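Voner word list — README

Ifor Yorath, Feb 4, 2024

What's in here: the Voner list. Words and short phrases for household things and household jobs, collected from people in and near the village, typed up by me. Plain text, one file per topic, plus this one. Read this before using the rest, please, it saves me emails.

Status: usable. Not finished. The kitchen file is the tidiest, the outdoor file is a mess and I know it.

Where it came from

Started as a notebook. My aunt's notebook, then mine. She wrote down what people called things when they came into the shop — nothing systematic, just a word and sometimes initials. I carried on after the shop closed, then in January I sat down and typed the lot. The older pages are in pencil and some of it has gone. Where I couldn't read a word I left a question mark. Please don't guess at those and send me the guess as a correction.

Later entries came from visits. Three rounds of them, mostly tea and talking. I'd ask what do you call this, what did your mother call it, and write down both. If the two were the same there's one entry. If different, two entries with the same number and a letter after.

Total is 201 entries. That includes the question marks. Without them it's less, count them yourself if you need the figure.

Files

kitchen.txt — pots, crockery, food left over, washing up
laundry.txt — washing, drying, mending, putting away
weather.txt — mostly rain
outdoor.txt — garden, sheds, walls, animals, everything else
people.txt — what you call a person who does x. Some rude.
notes.txt — longer bits that wouldn't fit in a line

Format

One entry per line. Fields split by a semicolon. Order is: number; word; meaning; who (initials or blank); which village; remark.

Village is a single letter. V for Voner, D for Drernel, G for Grernier. Blank means not recorded, which is most of the pencil stuff. Don't read blank as "all three".

No semicolons inside a field. If you find one it's a slip, tell me.

Spelling. I spelt by ear. No standard for most of these and two people will spell the same word two ways and both be sure. Where my aunt had a spelling I kept hers even when I'd have gone another way. Doubled letters mean a short vowel before, or should do, I wasnt strict in the early part of weather.txt.

Laundry file, a few words

This one gets asked about most so a bit extra. It has the biggest gap between the three villages. Drernel people had a separate word for each stage — wet through, damp enough to iron, dry but not aired — and Voner had one word for all of it and a tone of voice. Grernier somewhere between.

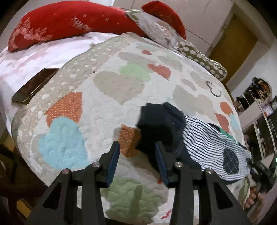

The putting away words are the shakiest. Several came from one person only, initials M.T., and she told me herself that half of them might be just her family. I've kept them in. They're marked "family?" in the remark field. A family word is still a word as far as I'm concerned but if you are making maps of anything you'll want to drop them.

Also there are two words for a heap of clothes, and the difference is whether you mean to deal with it today. Both are in. Nobody I asked under 50 knew the second one.

Mending words are thin. I only thought to ask in the last round. More wanted.

Known problems

- outdoor.txt has repeats. The gate entries are in twice, once under gates and once under walls.
- people.txt: the remark field sometimes has the meaning in it and the meaning field is empty. Fixing slowly.
- Initials aren't unique. Two people are J.P. and I can't always tell now which is which.
- Some of the weather words are just English said differently. Left in for now.
- Numbers skip between files. Not missing entries, I moved things and didn't renumber.

What it's good for

Looking things up. Reading aloud to somebody's nan and seeing what she says. School use fine, the primary had a go with kitchen.txt and it went well apart from the arguing.

Not good for: counting how common a word is. I asked who I knew. Mostly older, mostly women, mostly people who don't mind being asked. No recordings either, so nothing on how things sounded beyond my spelling.

Names and permission

Everybody from the visits said yes to initials. No full names, and please don't work them out and publish them, it's a small place and people will know. The shop notebook is different, those customers were never asked, so I took out any remark that pointed at one person. If you spot one I missed write to me and it goes the same day.

Using it

Copy it, print it, share it. Say where you got it. Don't sell it. If you change entries, say that you changed them and don't call it the Voner list any more — there was some bother over that with the Vaughan booklet, which took 100 entries from an early version and respelt the lot. Sorted now, no hard feelings, but the booklet is not this list and corrections to it shouldn't come to me.

Sending words

Yes please. I need the word, what it means, and which village. Whose word it is if they don't mind. One email with ten words beats ten emails. Slow to reply in lambing.

To do: renumber, sort out gates, second go at the pencil pages with a better lamp, ask in Grernier about bread.

Contact: Ifor Yorath, via the Voner list page | © Ifor Yorath, free to share with credit | Back to top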